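検索キーワードを入力　検索

カテゴリー：暮らしの手引き ＞ 台所 ＞ 茶渋

マグカップの茶渋を重曹で落とす

茶渋は一晩ではつきません。毎日一杯、五年で1,825杯。私のカップはそれだけの紅茶に耐え、内側がすっかり紅茶の色になりました。友人のタビソ・グメデはこれを「味が出てきた」と呼びますが、彼の家でお茶を出されたときは少し考えたほうがいいでしょう。

用意するもの
重曹 大さじ1
40度くらいのお湯
やわらかいスポンジ
古い歯ブラシ（現役のものは避ける）

手順
1. カップを軽くすすぎ、水気を残しておく。
2. 重曹に水を数滴たらし、歯みがき粉くらいの固さに練る。ゆるいと底にたまって終わりです。
3. 内側に塗り、10分放置。ここで紅茶をいれたくなりますが、カップはふさがっています。
4. スポンジで円を描くようにこする。取っ手の付け根は歯ブラシで。
5. お湯でよくすすぎ、ふきんで拭く。

金彩や銀彩のあるものには使わないでください。私は祖母のカップで試し、金の縁と祖母の信用を同時に失いました。アルミ製も黒ずむので不可。貫入のある陶器は、水にくぐらせてから短時間で済ませます。

一度で落ちなければ、翌日もう一度。力を入れてこすると細かい傷がつき、次の茶渋が喜んで住みつきます。予防は飲んだらすぐすすぐこと。私は5月から始めるつもりです。

しまうときは重ねずに、取っ手で掛けておくと縁が欠けにくくなります。

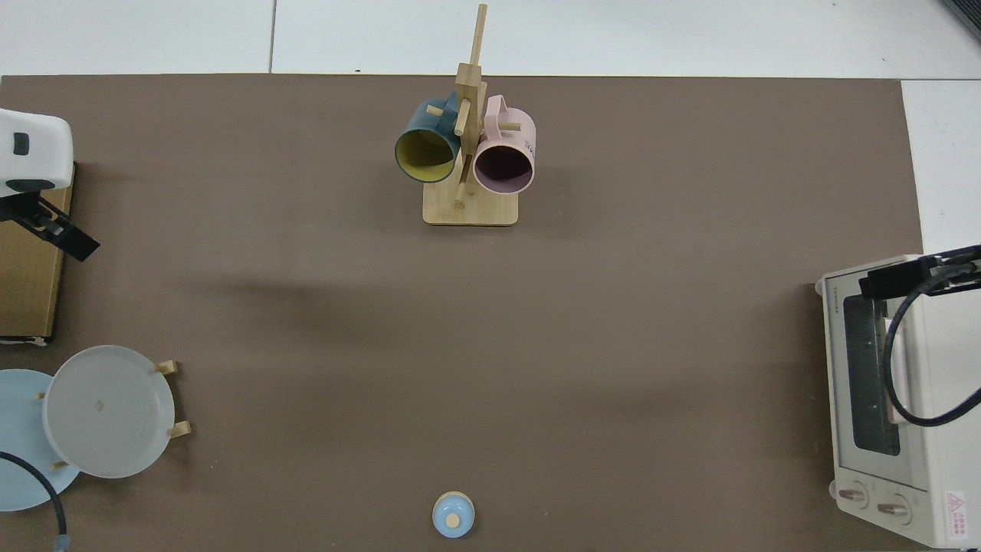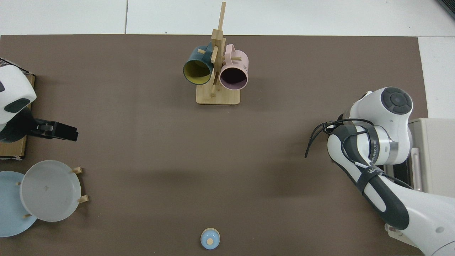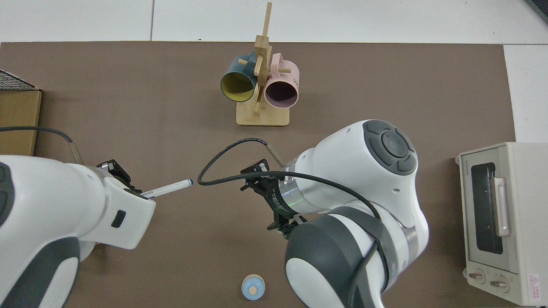 1、2枚目：木製のマグツリーに掛けたマグ2個。3枚目：白いペンと茶色のマット。

文：ベキ・プレトリウス　2024年4月
お問い合わせ｜© Palora 暮らしの手引き｜ページの先頭へ戻る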